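4.2 Folding work and the change in roles

Before June, the folding room at Engelbrecht was staffed by 14 people, all of whom folded by hand for a full shift. After the Kollus line was installed, 11 of them stayed in the room. Their main task moved from folding to preparing cloth for the machine and demonstrating folds with a hand-held gripper. A demonstration counted as complete when the worker released the cloth and pressed the stop key. We logged 3421 of these, of which 166 were rejected at review — most for a grip that slipped at a hem.

Soft, thick fabrics took up more of the workers' time than flat linen, and they were the subject most often raised in our interviews.
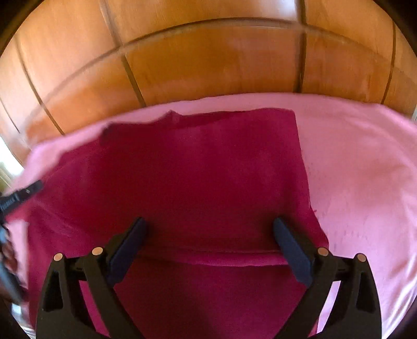
Figure 3. Open gripper over a dark magenta cloth on a light pink sheet.

Lerato Gumede said that her hands were less tired at the end of a shift but that she now had to think about every fold, and that the pay grade had not moved with the work. Four others made the same point about pay.

Supervisors described the change differently. They spoke of fewer sore wrists and shorter training, and only one mentioned grading. The site had no written job description for demonstration work during our visits — workers were still listed as folders. We return to this gap in Section 5.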